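Notes for the Pumbridge talk, Garnet Lapointe

Start with the lunch box task. Arm moved by remote control, one person driving, lid goes onto the container. We recorded 435 runs for this one. Mention that Mebrat Gidey drove most of them.

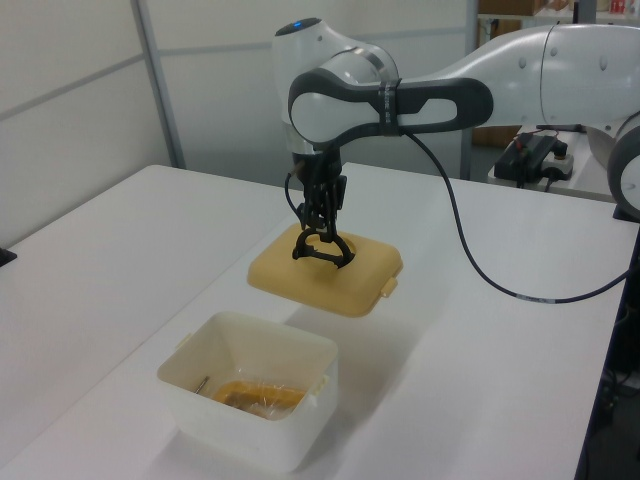

Torkivix Notes, no. 12, p. 607

Point to the loop handle on the lid. The two-finger gripper has hold of it, with the container still open on the table. Lining up the corners is where new drivers slow down. Pause for questions.

Next, hand guiding. You push the arm through the task yourself. Easier to learn, but your own hands get into the video. Say that we stopped doing it in December. Then go to the cost slide.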